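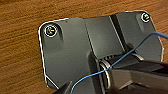

Weight, Power and Where the Drum Kit Goes

Nasrin Talebi plays bass in the four-piece Mornard and keeps the band's load sheet. It is a single page, revised on Feb 21, 2020, and it lists every case that goes into the van with its weight, its position and the order in which it comes out.

The total stands at 985 kg with four people aboard. The van's plated limit allows a little more, but Talebi stops there. An earlier version of the sheet left out merchandise, and two boxes of vinyl put the rear axle over on a run to Hull in December.

Bass cabinets go in first, flat against the bulkhead, with the heavier one on the driver's side. Drum hardware lies along the floor between the wheel arches. Guitars travel upright in a rack behind the second row of seats, strapped at neck and body. Cymbals are kept with the passengers.

Power is handled separately from the vehicle's own supply. A leisure battery of 100 Ah sits under the bench seat and charges from the alternator through a split relay. It feeds a 2,000 W inverter, fused at the battery terminal, which the band uses for phone chargers, a laptop and, once, a kettle. Talebi does not recommend the kettle. It drew the battery down far enough to trip the low-voltage cut-out outside Carlisle.

Load-in takes the band 30 minutes with all four carrying. Load-out is slower, mainly where the venue has stairs. The tour that produced these figures covered the Nazari album and shared several bills with Firkero, who travel with a trailer and pack by an entirely different method.

The next revision will add a column for hired backline.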